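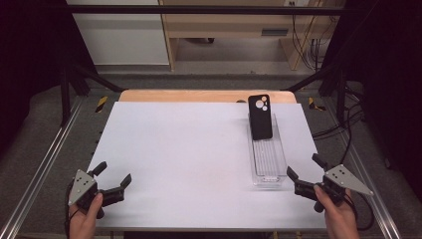

Storing phone cases upright in a clear tray: do they tip over?

Posted by Yatziri Tapia

I have far too many phone cases (my sister calls it a collection, which is kind of her) and they live in a heap in a drawer. I'd love to stand them on end in one of those long, narrow clear trays with grooves along the bottom, so I can see them all on my work table. Will a plain black case stay up in a groove, or will the whole row go over like dominoes every time I reach for one? I do need the table for other things too!

Stella Shirima

Hello Yatziri! I've kept mine this way since February and I wouldn't go back to the drawer. Start at one end, put the stiff cases in first, and save the floppy silicone ones for the middle where they have neighbors to lean on. I like the backs facing me, camera cutout at the top, so I can tell which phone each one fits before I pull it out. 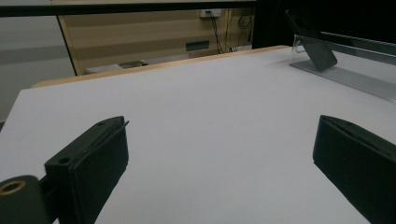
Choosing the spot matters as much as the tray, I think. Mine slid every time I bumped it until I put a strip of shelf liner underneath, and now it stays put. If your top is a big pale one with a thin wood edge at the far side, set the tray back near that edge and you'll still have lots of room in front for your other projects.

Gitau Barasa

Measure your thickest case before you buy. My wallet one didn't fit the grooves.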